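Returnable crates or cardboard? Packaging for small parts between two sites
Project report, Supply and Materials module
Mariama Yakubu

1. Background

Small parts are often sent in cardboard boxes that are used once and then flattened for recycling. Many firms have moved to plastic crates that go out full and come back empty. The crates cost more to buy and take up room on the return trip, so the saving depends on how many trips each one makes before it breaks or goes missing.

My project looked at one route, between the Nidell stores and the Livetau assembly site. Parts are sent every working day. I wanted to find out after how many trips a crate becomes cheaper than cardboard, and whether staff at both ends found the crates easier to use.

2. Method

I followed a batch of 50 crates through August. Each crate had a numbered card in the end pocket, and the stores team at both sites marked the card when it arrived. For comparison I used the stores' own purchase records for cardboard boxes of the same volume.

I also gave a short questionnaire to the people who pack and unpack. It asked about lifting, stacking, labels and cleaning. The lead packer at Nidell, Mr Darko, checked the wording before it went out.

3. Results

Of the 50 crates, 2 were missing at the end of the month. One was later found at Livetau holding cable ties. The other has not turned up.

Using the prices I was given, a crate had paid for itself after 53 trips. With one trip out and one back on each working day, this would take a little over five weeks. The figure leaves out washing. If every crate were washed once a week at the rate quoted by Fender, the contractor, the break-even point would move to 100 trips.

Packers preferred the crates for stacking and for carrying, mainly for the handles. They liked them less for labels. Stickers left glue on the plastic, and old labels were sometimes read by mistake — this caused one delivery to go to the wrong bench. Small light parts also moved about more in a crate than in a box with paper filling. Bags or trays inside the crate would help, but I did not cost these.

4. Problems with the study

One month is short. No crate wore out, so I could not measure how long they last and had to use the supplier's estimate. Some cards were marked late, and for three crates I had to work out the trips from the delivery notes. I also did not include the fuel for carrying empties back, as the van makes the return journey anyway.

5. Next steps

I would repeat the count over a full year and test card holders in place of stickers. A nesting crate would take less room when empty — I would like to compare one with the straight-sided type.

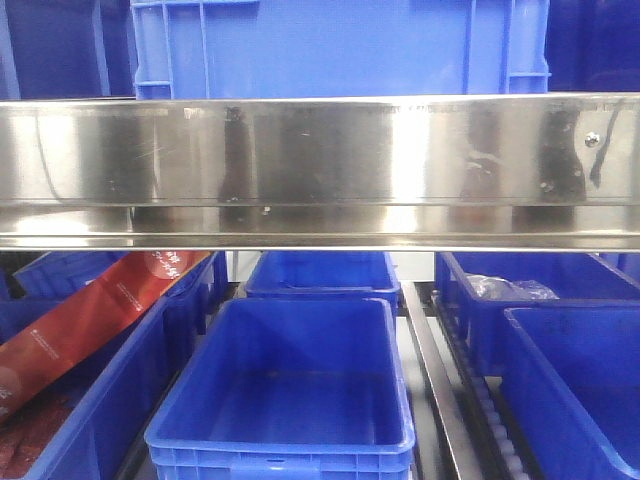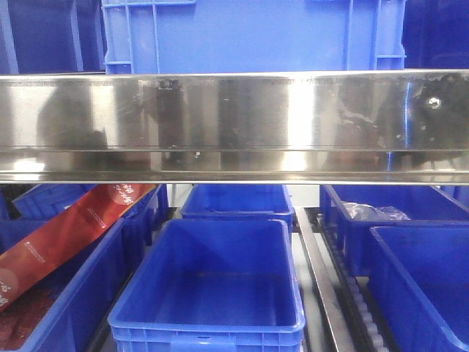
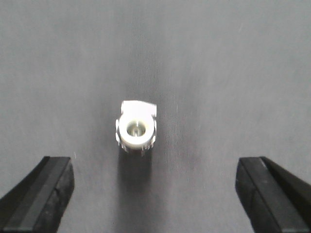
Figure 1. Blue plastic crates behind a steel beam (first two pictures) and a small white plastic part on a grey cloth surface (last picture).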